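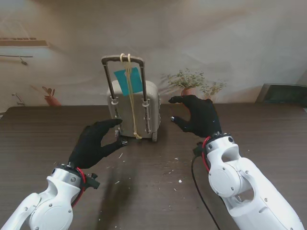
Putting an Open Boat Away for Winter

By Raffaele Bassi

Most damage found at spring launch was done between November and the first warm week. Water gets in, stays in, freezes and moves things. The yard at Putdale stores small open boats on trailers, outdoors, and its routine is plain enough to copy at home.

Drainage comes first. Pull the plug, then raise the trailer tongue until the transom is the lowest point of the hull. A bow-high angle of 3 degrees is enough on a boat with a clear bilge run. Older hulls with foam blocks under the sole need more, and they need time. Leave the plug out and tie it to the steering wheel.

Weight and moisture

Foam holds water long after the bilge looks dry. The yard weighs each boat and trailer on arrival and again before launch. A Haugen runabout that came in last fall read 1091 pounds on its trailer with the motor off, against 1036 when it was newer. The extra 55 pounds was water in the foam under the rear seat. Two inspection ports were cut in the sole and left open until spring.

Support

A trailer is a fair winter cradle if the bunks carry the load. Check that the hull touches along the full length of each bunk, and that the transom sits over the bunk ends — not past them. Block the frame so the tires are off the ground. Tires left loaded in one position develop flat spots, and springs left loaded will sag. Do not jack against the hull.

Ventilation

Shrink wrap sheds snow well and breathes poorly. The yard fits one vent at the bow and one at the stern, and adds a third on boats with carpet. The Jesby vent it uses is a plain plastic hood with a mesh screen. Brorkitz makes a similar part with a wider flange, which holds tape better on a curved surface. Either will do. Cushions, life jackets and line should go home and be stored on edge, with air between them.

Batteries and fuel

Charge the battery fully, disconnect the negative lead, and take the battery out. A full charge will not freeze in ordinary winter weather; a flat one can. Top up the fuel tank, add stabilizer, and run the motor on a hose long enough to bring treated fuel through the carburetor or injectors. Drain the lower unit. Milky gear oil means a seal has failed, and the repair belongs in the fall.

Costs

Putdale charges $355 for the season with wrap and $300 without. Boats not collected by 16th June are billed by the month.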